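Progress report no. 2 to the Zutard Fund
Project: Furniture and room order in the Noler guest house
Prepared by the project office, Flilberg
Date: 25/06/2025

1. Where we are now

In the first report we explained that the guest rooms in Noler had no fixed place for small belongings. Guests left food and drinks on window sills and on the floor, and cleaning took too long. With the second payment of the grant we have bought bedside cabinets from the supplier Jakab. Of the planned 75 cabinets, nearly all are delivered, and the others will come in September.

Before we put them in all rooms, we wanted to know how the cabinet works with ordinary things that people keep beside the bed. We chose a snack bag, a can of Pepsi and something round and orange in the size of a small fruit.

2. The top surface

The top is flat, smooth and a little glossy. It is easy to wipe, and we are satisfied with the size. The bag and the can find their place near the back. Round things are a different matter — the top has no raised border in our order, and we have asked Jakab for the price of one.

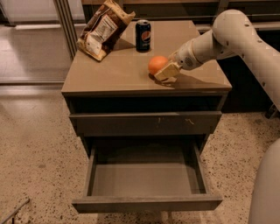
Photo 1. Cabinet top with snack bag, Pepsi can and the round orange item.

3. The drawers

The bottom drawer is shallow, with low sides. We find this good for small things, as they stay visible and do not get lost at the back. For tall bottles it is not suitable, and we will write this in the room information for guests.

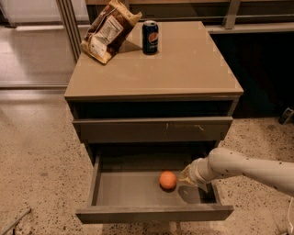

Photo 2. Bottom drawer open, with the orange item inside. Light scuff marks on the drawer front above.

The pale marks on the front of the closed drawer are a point we take seriously. We do not know yet if they come from transport or from use. The supplier was informed, and we asked for a cleaning product that is safe for this finish. Until we have the answer, the staff will use only a soft cloth.

We also discussed what should be kept where. Our proposal is simple: drinks and open food on the top, small personal things in the drawer. The cleaning staff agree, but they ask that drawers are left empty when a guest leaves. 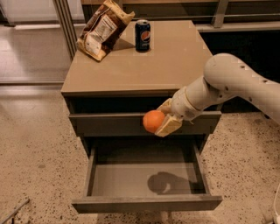 Photo 3. Bottom drawer pulled out and empty, the bag and the can on the top.

4. Floor and position

The terrazzo floor is hard, so we will put felt pads under each cabinet. This was not in the first budget, but the cost is small and we cover it from our own money.

5. Next steps

We wait for the reply of Jakab about the border and the marks. After the September delivery we will finish the two remaining corridors and send you the final list of rooms together with the invoices.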